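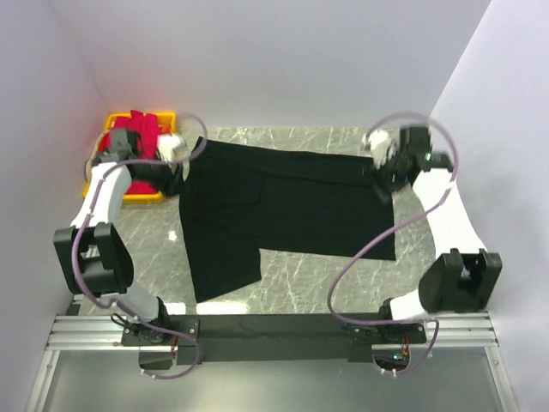
Speaker notes – rook endgames for club players
Fri 15 August, evening session

Slide 1. Title
Say hello, give my name, say we finish with questions. Boards and sets are at the back for anyone who wants to follow along. Phones off, engines off.

Slide 2. Why rook endings
They come up more than any other ending in our league games. I went through 115 games from the Olivares team event and 49 of them reached a rook ending. Ask for a show of hands: who has lost one they thought was drawn?

Slide 3. Lucena
White king on b8, pawn on b7, rook on d1. Black king on e7, rook on a2. White to move. Give them two minutes.
Then play it: 1.Rd4 Ra1 2.Kc7 Rc1+ 3.Kb6 Rb1+ 4.Kc6 Rc1+ 5.Kb5 Rb1+ 6.Rb4 and the pawn goes through.
Go slowly at move 1. People want to push the king out right away and then can't hide from the checks. Mention the word "bridge" only after they have seen it.

Slide 4. Philidor
Defender's king in front of the pawn, rook on the sixth rank (third if you are Black's opponent – draw both). Wait there until the pawn steps up to the sixth. Then drop the rook to the far end and check from behind.
Common mistake: leaving the sixth rank too early. Joyce Mwaipopo let me use her game from March, where she did this with 11 seconds on the clock. She held anyway after her opponent returned the favor. Show the position before and after, skip the rest.

Slide 5. Active or passive
Position from the Flitness rapid. Black is a pawn down and has to choose between guarding the a-pawn from a8 and giving it up to get the rook behind White's pawns. Take a vote. Giving it up is right.
If short of time, skip to slide 7.

Slide 6. Cutting off the king
One file is often not enough, two usually are. Don't get into the short side and long side here. Subira Mollel covers that next month.

Slide 7. Homework
Handout has 16 positions. Play the first four against a partner, both colors, five minutes each. Answers are on the back – try them first.

Questions. Lock the cupboard afterward and leave the key with Subira.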